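3.2 Layering and the order of bed making

Our second set of observations concerns the bed itself and not the bedroom. Bed making is treated in most of the housework literature as one chore, a single line in a time diary (see Section 2). In the interviews it came apart very fast. People talked about the bottom sheet as one job, the covers as another, and then a third thing that had no agreed name — "finishing," "the top," "making it look like something." We use finishing below.

We coded 139 diary entries that mention a bed. Two coders (Luo and Poduval), disagreements settled by Apaza. Entries that only said "made bed" were kept but could not be broken down any further, so they don't appear in the ordering results.

The fitted sheet. Nearly always left in place between laundry days. Smoothed by hand, corners checked if somebody slept badly. Respondents did not count this as work unless a corner had come off, and then they counted it as a lot of work. One wrote only "corner AGAIN."

The middle layer. Here practice split. Some households pull the blanket up square to the mattress and tuck. Others lay it loose, often across one half of the bed only, where the colder sleeper is. The half-bed blanket came up more than we expected going in and our first coding sheet had no box for it; it was added in June and the earlier entries were recoded. Tucking was strongly tied to how the respondent was taught as a child, less to the type of bedding. We return to this in Section 5.

The quilt. The quilt is the layer that moves. It gets spread at night and in the morning it is either spread again or folded and set down somewhere, usually on the bed, sometimes a chair. A folded quilt does not lie flat like a folded sheet does. The filling pushes back, folds come out round, and the edges wander. Respondents who fold in thirds complained about this the most, those who fold in half and half again complained less but said the bundle was "too tall." Size matters too, obviously.

We want to stress that a folded quilt on top of a spread blanket was described as a made bed by some respondents and an unmade one by others, in 2 cases within the same household. Figure 6 shows the arrangement: blanket over the near half, quilt folded on top, part of the fitted sheet left bare.
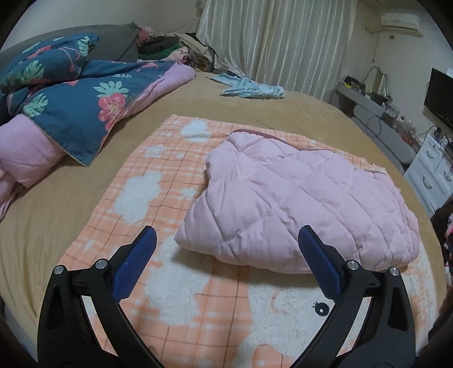
Figure 6. Folded pink quilt on an orange plaid blanket, over a tan fitted sheet.

Color and pattern played a smaller role then we assumed. Matching sets were rare in the diaries. Mixed bedding was the norm and mostly went without comment, although a patterned blanket was often said to "hide" wrinkles that a plain one would show. Quilting lines do the opposite for some folders — the stitching gives them something to line the fold up with. Worth following up, we did not ask about it directly.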